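About Fladis

Fladis sews things up for a living, badly on occasion, and keeps a record of every attempt. We are a team of 15 in the old Simarton building, and our business is collecting demonstrations of surgical suturing that other people use to train learning systems. Our clients have the algorithms. We have the thread.

Noémie Deschamps started the company with one secondhand workbench and a firm belief that a robot could pick up a stitch the way a resident does, by watching a great many of them. She was right about the great many. Our first collection, Onlow, took 71 sessions, and the first six are kept mainly to stop us getting proud.
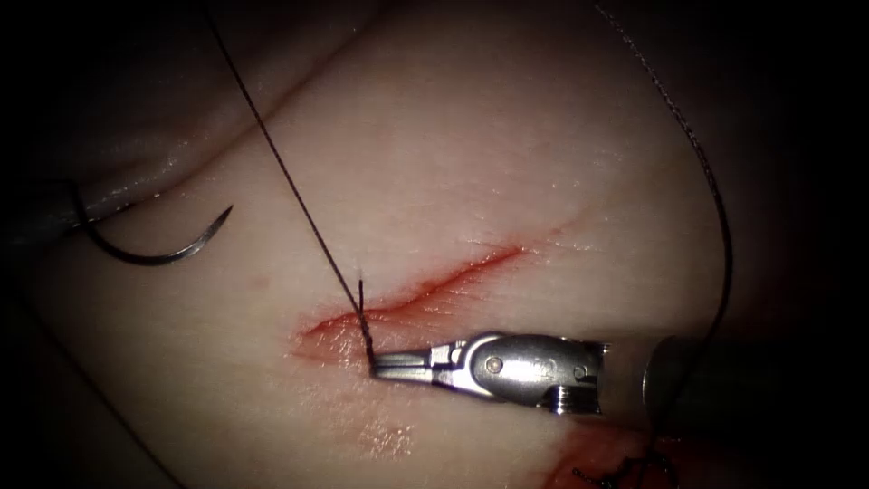 Suturing is taught to our operators over 75 hours at the console before anything they do goes into a collection. They drive two arms, one instrument each, and most of the early hours go to the handover, when one side has the curved needle and the other is minding the thread down at the wound. Pads get used more than once, so a new cut may well have an old knot for a neighbor, frayed ends and all. We like that. A system raised on spotless pads tends to panic at the sight of a loose tail.

Dropped needles, snagged thread and second thoughts all stay in, labeled as such. Clients sometimes ask for the clean version. We send it, along with the other one, and they usually write back about the other one.

Our second collection, Nordin, covers knot tying and opens to partners in September. If you sew well and don't mind being replayed at quarter speed in front of colleagues, we are hiring operators. Surgeons are welcome to apply. So are quilters, who have been beating them on the entry test.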